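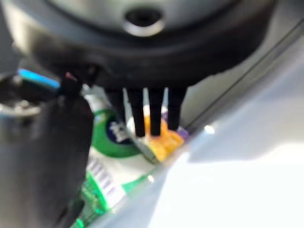 P. Aaltonen
Field support, Skevodard

Ticket: hand controller drops to hold current during approach
Site: Skillthorpe test store
Status: open, workaround in place

Reported in February by the site operator. On shelf and table picks the hand stops closing partway and the arm carries on with the lift. No fault is raised on the console. The log shows the hand controller going to hold current up to 2 seconds before contact, with the arm planner still reading "grip in progress".

Checked first: supply voltage at the wrist, connector seating, finger calibration. All within limits. Swapped the wrist cable for a new one from Plalier stock. No change.

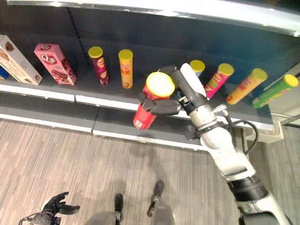
Canister picks fail less often than small items. The wide body loads the fingers early, and the controller gets a contact reading before the timeout runs out. With small items the fingers travel farther and the timeout wins. The setting is 2000 ms on this build. Previous build had no timeout on this axis - it was added with the last update and is missing from the release notes.

Ran the free-air test next, away from the shelf, to rule out contact readings altogether.

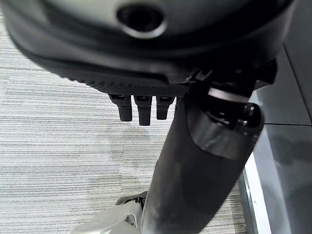
Wrist camera view during checks, fingertips pointing at the floor.

Free-air closing stopped early in 7 runs, same log entry each time. That clears the contact sensors and leaves the timer.

Timer start is the open question. It looks to be counting from the reach command and should count from the close command, so a long reach uses up most of the allowance. For the reach test we used the small green bottle near the left edge of the steel table, approached from the right with the hand open. The canisters lying on their sides on the middle shelf are the next case, as the approach angle there differs from upright stock.

Workaround: hand timeout disabled on site, arm speed held at the reduced setting, operator at the stop button for every run. Do not leave it running unattended in this state.
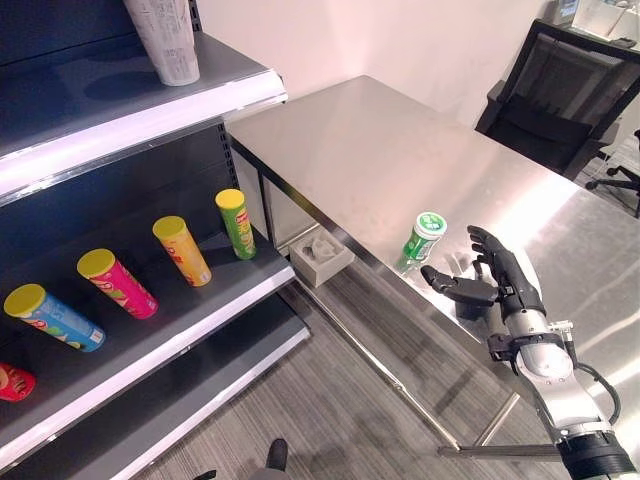 The timer fix has to come from the controller team, with the start event moved to the close command. Log bundle is attached to this ticket. On retest, use the same bottle with the white cap and the same table position so the reach times can be compared, then repeat with the canisters on their sides. Timeout goes back on before the ticket is closed.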